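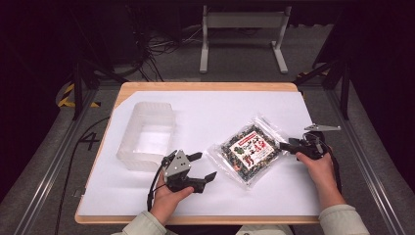
分装操作台:台面铺白纸,左侧为半透明敞口塑料盒,中部为带标签的透明袋装颗粒料。

Pimstead分装间调整小包装颗粒料作业台面

Pimstead分装间6月起启用新的小包装颗粒料台面布置办法,适用于净重不超过700克的透明袋装物料。原先使用的深色橡胶垫停止铺设,改为一次性白纸衬底。设备更换由Bromik公司负责供货,作业规程由分装间自行修订。

按照新规程,每个工位使用一张浅色木边矩形工作台,台面铺整张白纸,前后两侧各留出一条木面,便于取纸和换纸。白纸的作用是提高散落颗粒的可见度。小包装颗粒多为深绿、黑、灰及浅色混合的细粒,落在深色垫面上不易辨认,交接班清台时容易漏检。白纸衬底每完成一个批次更换一次,旧纸对折后连同散落颗粒一并称重,数值记入当班损耗栏。

容器方面,新规程统一采用半透明敞口塑料盒,盒壁带棱,长边沿前后方向放置,位置固定在台面左侧。开袋之前盒内须为空,操作人员应确认盒底无残留后再将料袋移至台面中部。料袋标签朝上,以便核对品名和批号。标签破损或无法辨读的料袋不得开封,须退回Varela仓库重新贴标。

袋体与容器之间应保持足够的操作空间。规程要求同一台面上一次只放一袋料,其余待分装的料袋留在台下周转箱内。周转箱每箱装12袋,空箱由夜班统一回收。

分装间在试行阶段共处理392袋,全部按新布置完成。试行记录显示,主要问题集中在白纸的固定:纸张幅面较大,移动塑料盒时纸边容易翘起。第二周起改用克重为每平方米100克的纸张,翘边情况有所减少,但在靠近通风口的工位仍有出现。现行做法是在纸的四角用低粘胶带固定,胶带不得越过木边。

另一项调整涉及照明。透明袋表面有褶皱,在直射光下反光明显,影响标签读取。分装间已将顶灯改为斜向布置,并在靠墙的两个工位加装漫射罩。其余工位的漫射罩待Bromik公司到货后安装。

塑料盒的清洗仍按原办法执行,每班结束后以清水冲洗,倒置晾干,不得使用带磨料的清洁布。盒壁棱槽内若有颗粒嵌留,应使用软毛刷清除。出现裂纹的塑料盒直接报废,不作修补。

Bollanero分部的同类台面目前仍使用旧式衬垫。该分部的料袋规格较大,现有白纸幅面不够,是否采用拼接铺设尚未确定。分装间已将试行记录和台面尺寸表转交该分部,双方将在本季度盘点之后核对纸张用量。

新版规程的纸质文本存放于各工位抽屉内,旧版同时收回。损耗栏表格的填写格式不变,衬底纸重量须在称重时单独扣除。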